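Plelero drops its second big patch, and the snails are faster now

Clandent has put out the July update for Plelero, its couch co-op game about running a post office on the back of a very large and very slow animal. If you bounced off it at launch because your mail kept sliding into the sea, you may want to reinstall. The mail still slides into the sea, but now you get a warning bell first.

The headline addition is a new region called Pukum, which adds 11 delivery routes and a weather system that seems to hold a grudge. Fog rolls in whenever you pick up a fragile parcel. I have tested this more times than I care to admit, and the patch notes insist it's random.

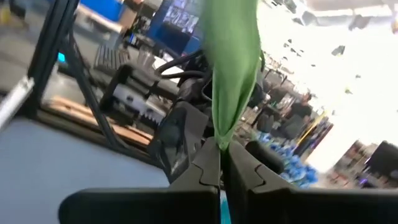

Pukum unlocks once you've finished the harbor chapter, so newcomers have a few hours of stamping ahead of them. Returning players can walk straight in from the map screen. Bring a partner if you can. The routes were plainly built for 2 players, and going solo means a lot of running back to the sorting desk while a goose shouts at you.

Online play has also grown up a bit. Lobbies now hold 8 people, up from four, and the host can finally kick someone without ending the whole session. Friendships have been lost over less. Cross-play is on by default, and the voice chat filter that made everyone sound like they were calling from a submarine has been moved to the options menu, where it's off unless you miss it.
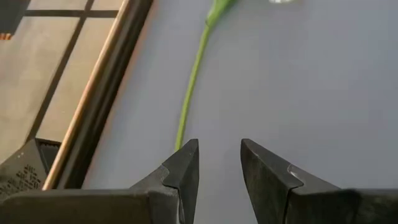
Then there are the bug fixes, all 357 of them. I read the full list so you don't have to, and my favorite is "Postmaster no longer falls asleep while on fire." Save files from the launch version carry over, although custom stamps made before the first patch will turn up gray until you open each one and save it again. That's tedious if you made a lot of stamps. I made a lot of stamps.

Snail couriers have been sped up across the board, which upset part of the forum right away. One long thread argues that the old pace was the point of the game. It may well be, but I've got dinner to cook at some stage. 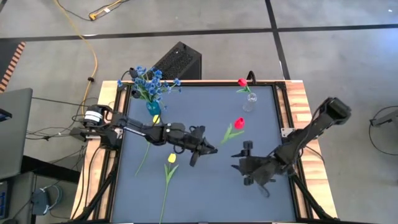
The update is free on PC and consoles. A paid costume pack goes up alongside it, mostly hats, and none of them change how the game plays. Clandent says its next project, a puzzle game with the working title Ocampo, is still a long way off, and that Plelero will get one more free region before the team moves over to it. No word on what the region will be, but the last loading screen in Pukum has a volcano on it - and a mailbox at the top.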